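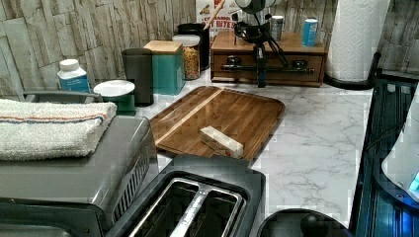
Friday bench notes, 28 April 2023

Long afternoon, good one, and I want to get it down before I drive home and forget half of it. Shabnam Gondal and I had the whole kitchen task list to get through for the Clindureo entry, and we got through most of it, which is more than I can say for last week! Danish Satti joined us after his chemistry lab and took over the labeling, bless him.

For anybody in the club who has missed a meeting or two: we are still on the household round. The robot has to find a named thing on a kitchen counter and put it where the card says. We have given up on bare tables for practice. Our old vision model did beautifully on a bare table in January and then fell apart the first time we showed it a real counter, so now we set up with everything left where a family would leave it – toaster, toaster oven, canisters, cereal box, paper towels, the lot.

The marble is giving us grief. The gray veins keep getting picked up as edges, and Irkberg (our segmentation script, for the newer people) draws its outlines along them with great confidence. Shabnam lowered the edge weight and that helped a good deal. She wanted to go lower still, but then we started losing the border of the cutting board, and we need that border for the placing step. We left it at the middle setting and wrote the value on the whiteboard. Please don't wipe it.

The stacked tile behind everything is the same sort of trouble, only it runs the whole length of the wall. Danish's idea is to mask off the backsplash altogether. I like it, but I worry about the tall things standing in front of it, the wooden spoon handle especially, and the cereal box leaning right up against it. We agreed to try it on a copy first.

The small pale block on the cutting board is our test piece for "butter." The model called it a sponge for the longest time. After Danish relabeled the last batch it came back as butter on most of the frames we spot-checked, and there was a little cheering. It still goes wrong when the block lies at a slant.

Labels: we are at 3,208 frames, of which 744 are new since the last entry. Naqvi (the training machine, not the person) chokes if we feed it more than 500 at a time, so please keep the batches to that. I lost an hour to this and would love for somebody else not to.

Things still on my mind:

– Clear jar with the white lid. The model sees the cereal or snack bits inside and forgets there is a jar. Shabnam thinks we should label jar and contents as one thing. I went back and forth and I think she is right.
– Folded towel on top of the toaster oven. Good target for the soft objects card, but the stripes throw the fold detector. Try both ways round.
– Open stretch of marble on the right is our drop zone for now. Keep it clear between runs, please.
– Durkia rulebook says the drop zone may be moved by the judges on the day. We have not practiced that even once.

Next time I'd like to start with the drop zone business while we are all fresh, then do the backsplash mask. Danish is bringing the spare drive. Shabnam has the key to the cabinet, and I have promised to bring the good coffee.

Robotics Club Notebook | Questions to the bench email list | © 2023 | Back to top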